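Shadow vs. persona – is the trickster really a shadow figure??

ballstead_84
ok so my reading group is on Jung again, archetypes this time. Angus Ritchie (he leads it) insists the trickster is just the collective shadow with a funny hat. I said no, Hermes isn't anybody's shadow, he's a go-between. We went at it for 90 minutes and got nowhere. Opinions?

betance
Angus has a point. Jung pretty much says it himself in the trickster essay – collective shadow figure, all the inferior traits of individuals added up. Hard to get around that.

ballstead_84
Sure but he says other stuff too. Savior parallels, Mercurius etc. You can't quote one paragraph and go home

doltton
Agree with OP. Shadow is what I won't own up to. Trickster is more like the thing that makes me trip over it. Diferent job.

Also the Winnebago cycle – he starts as a total fool, right hand fighting the left, and by the end he's making the world a bit more livable. Where does that fit if he's only shadow?
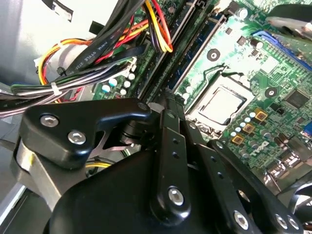

And before someone brings up Loki, Loki goes the other direction. Gets worse as the story goes on. So you have two tricksters moving opposite ways and one label for both.

betance
That's an argument against the label, not for your reading of it. Maybe "trickster" is just a drawer scholars throw things in. Coyote, Hermes, Anansi, Reynard. Do they have anything in common besides lying and being hungry?

ahuja
Crossing boundaries. Hermes on the road, Coyote between people and animals. Hunger is part of it too tho, the belly stories are in nearly all of them

betance
Every hero crosses a boundary. Doesn't narrow it down much

ahuja
Hero crosses and comes home. Trickster lives on the line. Big difference imo

m_voicu
Marius here, been lurking. Did a paper on this back in March, 5 folktales, all Romanian, all with Păcală in them. Tried to read him as shadow and it fell apart by the second tale. He's too cheerful. Nobody in the village is scared of him, they're annoyed by him. Shadow should have some dread in it, no?

betance
Not always. Embarassment counts. Most people's shadow is petty, it isn't Mephistopheles

m_voicu
Hm. ok fair. Would have to reread with that in mind

ballstead_84
Marius can you post the paper? Would love to wave it at Angus

m_voicu
It's in Romanian, sorry. Can do a short summary this weekend maybe

doltton
Yes please. And OP read Radin first, then the Jung commentary that goes with it. Jung second. Makes a lot more sense in that order

Recent topics
Anima figures in fairy tales – where to start
Is the wise old man always old?
Puer aeternus, help with chapter 5
Hermes and Mercurius, same guy?
Dream journals: paper or typed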